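Silham Robot Open Day

The Silham Robot Open Day is a public demonstration of robot arms and gripping tools, held once a year at the Silham workshop in the town of Nasside. Visitors watch robot arms pick up, hold and put down ordinary objects, and they can speak with the people who prepare and operate the machines. The event is small compared with a trade fair. Its best known edition took place in April 2021, when the number of visitors was limited and every group had to book a time before coming.

Background

The Silham workshop began as a repair room for packing machines. It later turned to robot arms, first to test spare parts and then to study how a machine can handle things that are not made for machines. Most of the work concerns household goods, such as containers, soft toys, lids and tools. These objects are cheap and easy to replace, but they are difficult for a robot in different ways. A hard object can slide away from the fingers, and a soft one changes its shape when it is pressed.

The first open day was arranged for families of the staff and for two classes from a technical school in Nasside. Because more people asked to come, the workshop opened it to the public the next year. Entry has always been free of charge.

Program

The open day is divided into short demonstrations of 20 minutes. Each one is given to a single group and is repeated until the evening. Between the demonstrations the operators check the arm, return it to the starting position and change the objects if needed.

The program normally starts with the demonstration called "Tsuchiya", after the name of the test plan that it follows. It deals with thin and narrow objects. A parallel gripper has two fingers that stay facing each other while they open and close, and for such a tool a thin rod is a demanding target. The fingers must come to the rod straight, with the gap between them in the right place, and a small error to one side is enough to push the rod away. The view from the wrist of the robot is used for this part, as the audience cannot see the gap from the side.
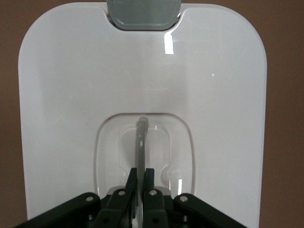 Gripper fingers on either side of a thin gray rod, in front of a white plastic panel.

Shiny plastic makes the task harder. Light from the ceiling is reflected in it, and the bright spots may be taken for an edge or a hole by the software. The operators explain this to the visitors and sometimes ask them to guess which part of the picture the robot will find confusing. According to the workshop, children often give better answers than adults.

The second demonstration is named "Gruvar" and has a freer form. The robot lifts soft or light objects and moves them over the table. It has no fixed list of objects, so two groups on the same day may see different things. The speed of the arm is also higher than in the first demonstration - this was a wish of the visitors, who found the slow movements of the early years difficult to follow with patience.

The workshop does not hide failed attempts. If an object falls, the operator leaves it where it is for a moment and tells the group what the likely reason was. Then the attempt is repeated, usually from another angle.

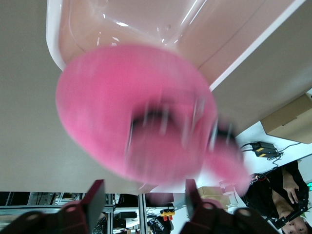 After the two demonstrations there is a time for questions, which takes place next to the table. Common questions are how strong the fingers press, what the robot does when the power is lost, and how long an operator must train. Visitors older than 12 may also try to guide an arm by hand at low speed, under supervision.

The 2021 edition

The edition of 2021 was planned for March and was moved by one month. It was held on a Wednesday, and 189 people visited it during the day. The groups were smaller than before. In earlier years up to 40 persons could stand in the hall for one demonstration, but this number was not allowed any more, and the program had to be repeated many more times.

The change had some good effects. In a small group everybody could stand near to the screen with the wrist view, and more questions were asked. For this reason the workshop kept the booking system in the following years, although the limit for each group was raised again.

Reception

The open day is mentioned regularly in the local newsletter of Nasside. Reports on it are mostly friendly. Some visitors have written that the explanations are too technical for young children, and others that the waiting time between two groups is long. The workshop answered the first point with a printed sheet in simple words, which is given out at the entrance. The waiting time remains as it was.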